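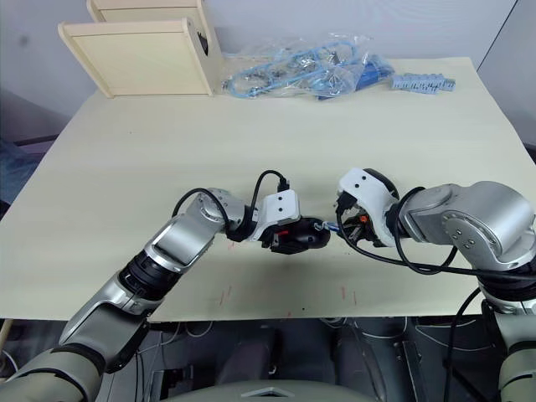 Passing Small Parts Between Two Arms: What We Learned From 1,016 Tries
Student project report, Tunville
April 21, 2023

Our question was simple to ask and a lot of fun to chase: when one robot arm passes a small part to the other, should the receiving arm keep moving the whole way in, or should it stop just short and take a second look? We called the second method "pause and look," and we started the term pretty sure it would only make everything slower.

Method

Both arms ran a policy trained on handovers we had recorded by hand in December. We teleoperated every one of those ourselves, and our thumbs still remember it! The left arm holds the part and the right arm comes in to take it. In the pause version, the right gripper stops with a narrow gap left, the policy gets a fresh camera view, and only then do the fingers close.

We ran 1,016 handovers, half with each method, using 4 kinds of small parts. Start positions came from the Clerkevari script, so we couldn't pick the easy ones (we would have). A handover counted as good if the right arm held the part clear of the left gripper until the timer ran out.

Results

Pausing won for all four part types, and the gain was biggest for the shortest parts, where the fingers have hardly anything to grab. It cost us two seconds per handover. We had expected the pause to help with bad aim, but most of the saved trials were cases where the part had tilted in the left gripper on the way over - the second look caught the new angle.

Problems

We threw out and reran 11 trials after the Sarmiento logger dropped its time stamps. Shiny parts also gave us trouble under the ceiling lights, with either method.

Next steps

We want to let the policy decide when to pause, and then try the same test on the Batow parts set, which has softer pieces. If the arms can pass a rubber washer cleanly, we will be very loud about it in the hallway.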